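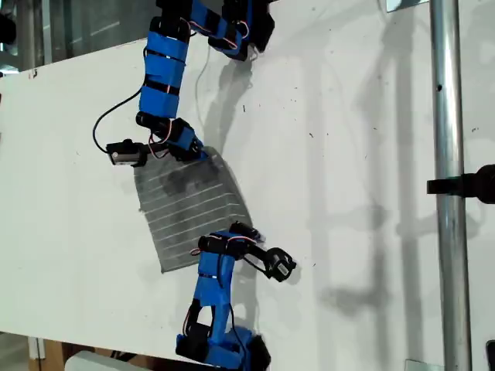
# Re: Neighbourhood seed swap, what to bring

Hi all,

So thrilled by the replies! The hall is ours from 7 in the evening, and I've already got six jars of beans on the kitchen bench waiting to be sorted by colour (my favourite job of the whole year). Climbing beans went mad here, so please take some home.

Old tea towels are brilliant for drying seed, by the way. Tomato seed sticks to paper but rubs right off cloth. 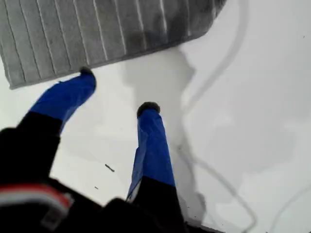

Nilton Cuervo wrote:

> Is anyone bringing broad beans? Mine got rust in November and I'd love to start over with something tougher. Happy to trade Triva pumpkin, which kept until spring in our shed.

Yes please to the pumpkin, Nilton! I have a small-seeded broad bean that came from the Sánchez garden, and it shrugged off rust even in the wet corner by the tank. I'll put a packet aside for you.

Labels: variety, year saved, and whether it was grown near anything it might have crossed with.

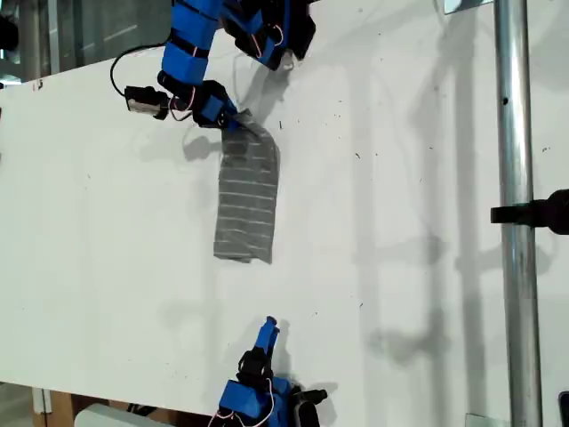
## Getting there

Come in by the Grolon Street gate, code 3922. Bring a plate if you fancy staying for supper.

Cheers,
Yolanda Montoya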